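Speaker notes, gripper comparison talk, February

Slide 1. Title only. Let people sit down. Say up front that I am the grump on this project and that the other half of the team would give a happier version.

Slide 2. What we were asked to do. Two grippers, same arm, same table, same objects. Okus is the one we already had, Wemo is the one everybody forwarded us the brochure for. The question from Jatimmont was simple: is it worth swapping? I want to keep coming back to that question, as it got lost a few times along the way.

Slide 3. What the brochure promises. Read the line out loud: "handles everyday items without tuning." Pause. Ask the room who has ever seen that sentence come true. We spent 2 weeks tuning. Some of that was our own fault, I'll get to it on slide 7.

Slide 4. How we ran it. 200 picks per gripper, every one logged, including the embarrassing ones. Objects put back by hand between tries, in new positions. A pick counts when the thing leaves the table and stays in the fingers until the arm is over the drop spot. If it slips on the way, it's a miss. Vendors like to count that as a grasp. We don't.

Slide 5. The table. Click through slowly, these go full screen.

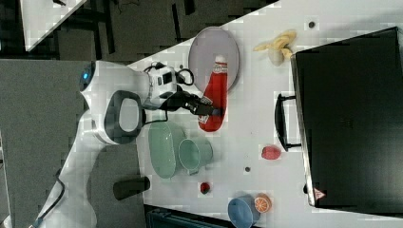
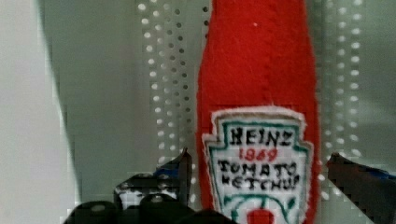 Ketchup bottle, first from overhead and then from the wrist.

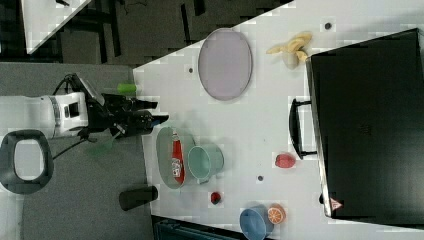 OK, back to me. Point to make about soft things: felt and plush forgive a lot. A gripper that closes a little off center will still come away with a soft toy in it, and the log will say success. So when somebody shows you a pick rate, ask what they were picking. I'd rather see one bad number on hard, slick mugs than a wonderful number on plush. Our own object set leans too far toward toys, and I said so at the time. It's in the report, page one, please read it before you quote our results.

Second point, mugs and bowls. Thin rims, odd angles. Both grippers did worse there than I had hoped, and the gap between them nearly closed. If you only look at the overall score, Wemo wins. Take out the soft stuff and I would not bet my lunch on it.

Slide 6. Wrist camera or overhead camera. Short version: you want both. The wrist view is great for the last few inches and useless for finding anything. Overhead is the reverse, and the arm likes to get between the lens and the thing you care about. People keep asking me to pick one. I won't. (If someone pushes, talk about the cost of a second camera against the cost of an operator standing there all afternoon.)

Slide 7. Things we got wrong. Don't rush this one.
The controller settings from the Rácz demo were loaded for the first batch and we didn't notice until the next morning. Those runs are thrown out.
We swapped fingertip pads halfway through one day. Also thrown out.
We wrote our rule for a miss after the first few runs. It should have been before.

Slide 8. Wear. The brochure says pads are good for years. We did a side test of 500 open and close cycles on each one and looked at the pads afterward. I saw no difference, and that tells you very little. It's a tiny number. If anyone from Wemo is in the room, I'd like to see your longer data, and I mean the raw file.

Slide 9. So, do we swap? My answer is not yet. Okus is slower and it's ugly to set up, but we know how it fails. Wemo fails in ways I can't predict from the log. I want another round with harder objects, and with somebody outside our group choosing them.

Expect pushback from Jatimmont on the timeline. Stay calm. Offer to share the logs.

Slide 10. Questions. If it's quiet, ask who has run either gripper on wet glass. We haven't.

Remember the clicker sticks.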